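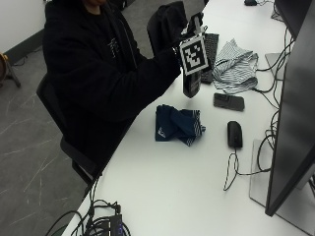

Romaniuk House, second floor
Minutes of the shared workspace users' meeting
14 December 2018

Present: representatives of Billton, Tostavis and the front office. Apologies were received from Flancombe, who sent comments in writing.

1. Minutes of the last meeting

Agreed as a correct record, with one change. Under item 4, "cupboard by the stairs" should read "cupboard by the elevator."

2. Matters arising

The new key for the supply room has been cut and is at the front desk. It must be signed for.

The window blind on the street side has not been fixed. The front office has asked the supplier twice and will try again after the holidays.

The budget for small desk items was set at $673 for the year. Most of this is unspent. Tostavis asked if it could go toward a second coat stand. No objection. Front office to get a price.

3. State of the shared desks

This item took up most of the meeting. The long white desks are meant to be left clear at the end of each session, and this is not being done. Billton said their staff often have to move other people's things before they can sit down. Flancombe's written comments said much the same and added that two of their people had stopped using the room in the afternoon.

The kinds of things being left were discussed. Clothing and cloths are the main problem. They get pushed into a heap and stay there until somebody moves them to another desk, where they stay again. Phones have been left behind too, and the front office does not want to be responsible for them. 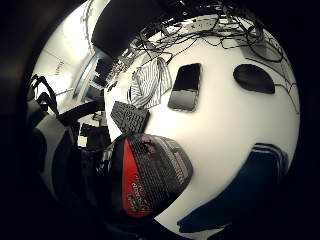
Long desk: striped cloth, phone and a box with a red stripe.

Tostavis said that a strict rule would be hard on people who are only away at lunch. After some discussion the following was agreed:

a) A desk may be left with items on it for up to 80 minutes during the day. After that, anyone may move the items to the shelf by the door.
b) All desks to be cleared by the end of the day. Only the keyboard and mouse stay out.
c) Keyboards go at the back of the desk and mouse cables are to be kept on top of the desk, where they will not catch on chair arms.
d) Cloths used for wiping down are to be folded and put back on the hook. Other cloths and clothing go home with their owners or into the lost property bin.
e) Phones and other valuables found after hours go to the front desk, with a note of where they were found.

Billton asked for (b) to apply to boxes and packaging as well. Agreed. Empty boxes go flat in the recycling. Full ones go in the tenant's own locker.

Bags on the desks were raised. Some people stand them against the back edge, which takes up space and covers the outlets. The meeting did not want to ban this. Users will be asked to put bags under the desk when the room is busy.

Action: front office to put up a one-page notice with points (a) to (e).

4. Lost property

The bin is full. It holds 19 items, mostly scarves, gloves and single earphones, plus a lunch box that was thrown out on the spot. Items will be laid out on the table in the lobby for one week and anything left will go to charity.

Action: Tostavis to arrange the table. Front office to send the message to all tenants.

5. Cleaning

The cleaners have said again that they will not wipe a desk that has things on it. The meeting thought this was fair. Desks that were skipped have shown up with cup rings and crumbs. A spray bottle and spare cloths will be kept in the supply room for users.

Flancombe asked in writing for the chairs to be cleaned as well. The front office will ask what this would cost for all 24 chairs and report back.

6. Booking sheet

Billton reported double bookings on the desk nearest the door. The paper sheet and the online calendar do not match. It was agreed to drop the paper sheet at the end of the month and use the calendar only. Tostavis voted against and asked for this to be noted.

7. Any other business

Heating: the room is cold first thing. Front office to ask for the timer to be set half an hour earlier.

Coffee machine: the descaling light is on. Billton will do it this time.

Parking was raised but is a matter for the building meeting.

8. Next meeting

To be held in March, same room. Desk rules under item 3 to be looked at again then. Items for the agenda to the front office one week before.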